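Chapter 4
Heat and the Kitchen

Every kitchen is a small place where heat moves from one body to another. When Jeptoo Muli puts water on the stove in her house in Kinyua, the flame warms the metal, the metal warms the water, and the water warms the beans. In this chapter we study these three steps one after another, and we learn to measure them. 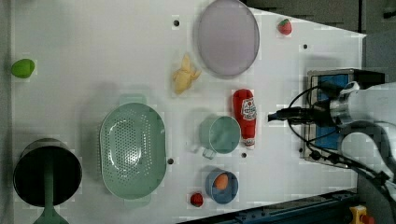
Why does a thick pan warm more slowly than a thin one of the same metal? The thick pan has more mass, so it needs more energy for each degree.

We call this energy the heat capacity of the body. In Section 4.2 you will calculate it for a pot with 300 grams of water inside, heated to 17 degrees above the room. Please keep your notebook from Chapter 3, as the table of metals is used again.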